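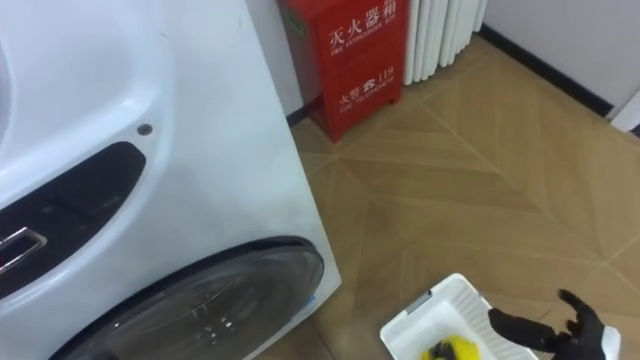 Ticket: right hand stops high at basket rim after tool change
Status: Closed, with one follow-up open
Priority: 2
Site: Clinadthorpe, laundry corner
Reported by: Sveva Dal Bello
Assigned to: Kaiwen Tan
Component: Arkbridge hand (right), Wan arm controller, Prindby grasp planner

Summary

During the end effector comparison on the basket task, the Arkbridge hand repeatedly stops above the rim of the white basket in front of the washing machine. The planner reports that the target has been reached. The same task with the parallel gripper on the same arm does not show the fault. The vertical error is 7 mm, measured from the fingertip to the planned contact point, and it does not vary much between attempts. Grasps made with this error either miss the rim or pinch the very top of it and slip when the arm lifts.

Steps to reproduce

Fit the hand to the right wrist and select the hand profile in the controller.
Run the camera check from the head.
Start the basket task from the standing position, facing the washer.
Pause the task from the operator panel during the approach, leave it for a few seconds, then resume.
Wait for "target reached" and compare the fingertip position with the plan.

Expected: fingertips at the rim, fingers close on both sides of it.
Observed: arm settles high, fingers close on air or on the upper edge.

The pause was not in the original report. See Jianguo's entry below.

Log

Sveva Dal Bello
Fault seen this morning at 09:40 on the second attempt with the hand. The first attempt was good. I stopped and restarted the task and the next one was also high. Gripper results from the previous session are clean, so I do not think the basket detection has changed. Basket was put back against the same marks each time. I have attached the joint log and the planner output. No error or warning in either. Can someone look at the depth side first? We are working close to a white cabinet with a glossy black panel on it and a tinted door, and I would not be surprised if we are getting bad points.

Kaiwen Tan
Picked up. Please do not recalibrate the head camera yet. If it is recalibrated now we lose the comparison with the gripper session.

Questions:
Is the error in the robot base frame or in the camera frame?
Is the sideways error anything like as large as the vertical one?
Was the wrist camera on or off?

Sveva Dal Bello
Base frame. Sideways error is within what we normally see and I would not raise a ticket for it. Wrist camera off for the whole comparison. It does not fit beside the hand, so we left it off for the gripper too to keep things even.

Kaiwen Tan
Depth check done on the recorded data. There are dropouts on the washer door and along the black panel, as expected from reflections. There is also some noise on the floor where the light catches the tiles. None of it reaches the basket. The rim is well covered on the upper side and the fitted edge sits on the points. I overlaid the fit from a good attempt and from a bad attempt and could not separate them.

The ribbed side walls do give a slightly ragged depth edge lower down. The planner does not use the side walls for this grasp, only the rim, so I have left that alone.

Conclusion at this stage: the camera and detection are giving the same target in both cases. The fault is between the target and the fingertip.

Cuiping Guo
Adding some background from the mechanical side. The hand is longer than the gripper and heavier, and the mass sits further from the wrist flange. If the payload entry is wrong the arm will sag or, if the controller believes it is carrying more than it is, ride high. Before chasing software please check that the hand is seated properly. The coupling has a locating pin and it is possible to tighten the ring with the pin resting on the face of the flange. It feels tight when you do this.

Sveva Dal Bello
Removed and refitted. Pin is home. No visible gap at the coupling. Ran the task again from a fresh start and the attempt was good. Ran it again and it was good. Left the robot to take a phone call, came back, resumed, high again.

Kaiwen Tan
So refitting is not the fix, or not the whole of it. What happens on the robot while you are away from it? Does it hold position under power?

Sveva Dal Bello
Task paused from the panel, arm holding, hand open. I did not touch the emergency stop.

Shuzhen Xia
I wrote the profile loader on the Prindby side. The profile is sent once, when the task starts, and contains tool frame, payload and closing limits. It is not sent again on resume. I assumed the controller keeps it for as long as the task is alive. If the controller drops it for any reason we would not notice, as we do not read it back.

Could you query the active tool on the controller after a bad attempt, before restarting anything? The panel will say "hand" regardless. That field is what we asked for and has nothing to do with what is loaded.

Sveva Dal Bello
Queried after a bad attempt. The controller has the gripper tool frame and the gripper payload loaded. Queried after a good attempt for comparison: hand frame, hand payload. Both outputs attached.

Kaiwen Tan
That explains the symptom only if the difference between the two tool frames comes out at the error we measured. The tool frames differ in length by much more than that. With the wrong frame alone I would expect the hand to go straight through the basket and into the floor.

Cuiping Guo
It would, if the planner used the controller's frame for the approach. The approach is sent as joint positions, already worked out with the hand frame. Only the last stage is sent as a Cartesian correction, and that one is capped. I suspect you are seeing the cap.

Shuzhen Xia
Confirmed. The final correction is limited, and the limit is the same figure as the error. The controller believes the tool tip is higher or lower than it is depending on which frame is loaded, asks for a large correction, and is clipped. With the wrist pitched forward for the basket the sign comes out upwards. We should be glad of the sign.

"Target reached" is set when the correction has been applied, and a clipped correction counts as applied. I will raise that separately.

Jianguo Lei
Joining from the controls side. I went through the controller log for every high attempt. Each one has a pause before it, including the first one in the report, where the pause is short. No pause, no fault. Please add it to the steps.

What happens: the hand sends a status message to the controller continuously while a task is running. Longest gap in normal running is 81 ms. When the task is paused the hand driver stops polling, and the status stops with it. The controller has a tool watchdog set to 800 ms. Once that expires it treats the tool as absent and loads the stored default. The default on this arm is the gripper, from when the gripper was the only thing we had. The event is written to the controller log at information level, so it never appears as a warning on the panel.

The gripper has the same watchdog. It also goes "absent" on a pause, and the controller then loads the gripper profile, so the result is correct by luck.

Sveva Dal Bello
Does this affect the comparison results we already have?

Jianguo Lei
Gripper results stand. Hand results stand only for attempts without a pause. I would throw out anything after a pause until the next full task start. Closing limits are part of the same profile, so in those attempts the hand may also have been held to the wrong force. Do not use them for the slip figures.

Sveva Dal Bello
Understood. I have marked those attempts in the sheet and will repeat them. The cloth part of the task is affected as well, as we nearly always pause between the rim and the inside of the basket to reset the head position.

Fix

Hand driver now keeps polling during a pause (Shuzhen Xia). The fingers still hold position and no motion commands are sent.
Default tool on the right arm cleared (Jianguo Lei). If the watchdog expires the controller now faults and the task will not resume until a profile has been sent.
Planner reads back the active tool before the final correction and stops if it does not match (Shuzhen Xia).
Tool change sheet at the robot updated with the pin check (Cuiping Guo).

The watchdog time has been left as it was. Lengthening it was suggested and rejected, as it would only have moved the problem to longer pauses.

Test after fix

Sveva Dal Bello
Hand fitted, basket in its usual place. Ran with no pause, with a short pause and with a long pause over lunch. Fingertips at the rim in all three, and the read-back shows the hand profile each time. Then pulled the hand's data cable during a pause: controller faulted, panel showed the fault, resume refused. Reconnected, profile sent, task continued.

Changed to the gripper and repeated the same set. No difference from the earlier gripper session, apart from the fault now appearing on cable removal, which is intended.

Kaiwen Tan
Head camera calibration was not touched at any point in this ticket. Closing.

Follow-up, open

Owner: Shuzhen Xia
A clipped final correction should not report "target reached". Proposed behaviour is a separate state with the remaining error attached. Needs agreement with whoever uses that flag on the left arm, where the door-opening task depends on it and regularly reaches the cap against the washer handle.

Sveva Dal Bello
Please let me know before this goes in. I would like to finish the repeated hand attempts on the present version.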